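Carnby Sim Cell: Setup Notes

This README covers the simulated two-arm cell used to rehearse pick routines before they go to the real machine at Stondstead. Maintained by Gunvor Lie and Bindu Poojary.

Starting the cell

Load the Carnby room first, then the robot, then the props. Home both arms before enabling physics. Let the scene settle for 60 steps. If a prop slides or sinks into the granite block, reset and load the props again.

Approach check

Bring the left gripper down over the block until the tip points at the olive-tan prop, and stop above the top face. Keep the right arm under the tall black object, fingers up. Save a head view at this pose and compare it after any change to the arm files.

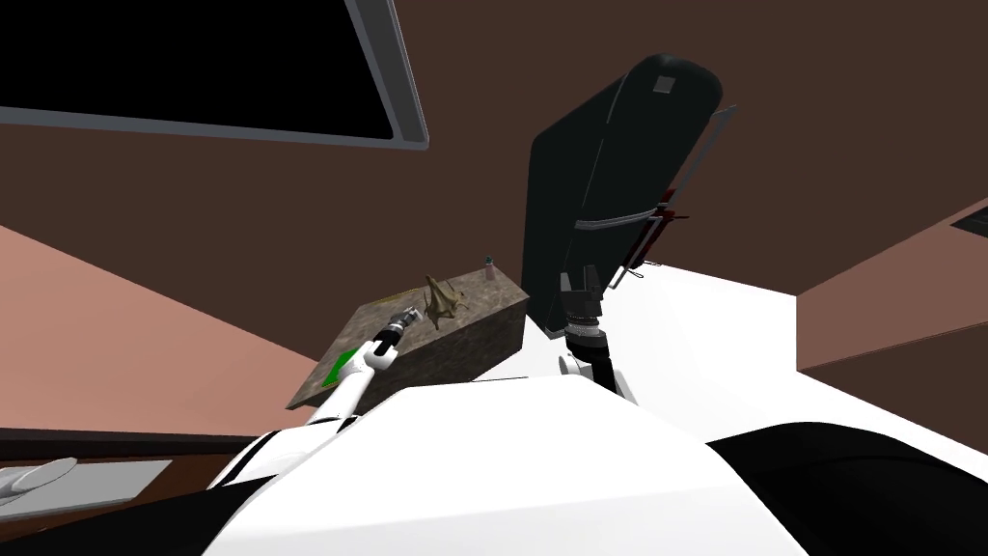 Routine care

Clear the contact cache every 500 episodes. Rerun the approach check after each Holub update.

Known issues

The right wrist drifts 2 mm after a long session. Re-homing fixes it. Kauko Toivonen has the open ticket.

Changes

October: new gripper meshes, block friction raised.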